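We use cookies to keep this site running and to remember your preferences. Accept all / Manage

Quick one tonight, kids' stuff still all over the hall and I have to be up at 5.

So we picked a color for the back bedroom. Finally. Four months of little squares taped to the wall and me saying "maybe by Friday" every single week. The paint store in Ballow had the Kidard range on sale, 10 dollars off a gallon, and that pretty much settled it. Not very romantic but there you go.

I wanted teal. Have wanted teal since the old apartment. Everyone said too dark, too cold, you'll hate it by November. Well maybe! But beige has had its turn in this house and beige did nothing for me. 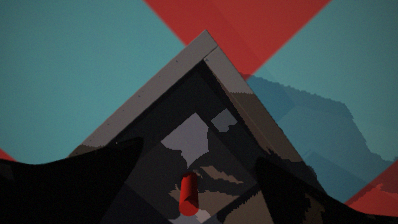
The trim is where we got stuck. White is the safe one. My other half wants something warm in there, a rusty kind of red, only on the door and the shelf edges. I said no. Then I said maybe. Then I held a red pillow against the sample for so long my arm went numb, and now I kind of love it – which is annoying, becuase I had already bought the white.

Anyway. Prep. Hate prep. Filled the holes Saturday, sanded, found more holes. The previous owners must have hung a picture every 8 inches. Wiped everything down, taped the baseboards with the cheap tape, pulled off the cheap tape, drove back for the good tape. Buy the good tape.

Got a primer called Ponska that I'd never heard of. Smells like a swimming pool. Covers fine, dries fast, gets in your hair and stays there.

Still to do – ceiling, second coat, the inside of the closet (do people paint the inside of the closet? we never have). And the curtain rod from Eyvindsson is missing a bracket so that's a phone call I'm going to put off for a week.

More when teh second coat is on. If you've done red trim and regretted it, tell me before the weekend please.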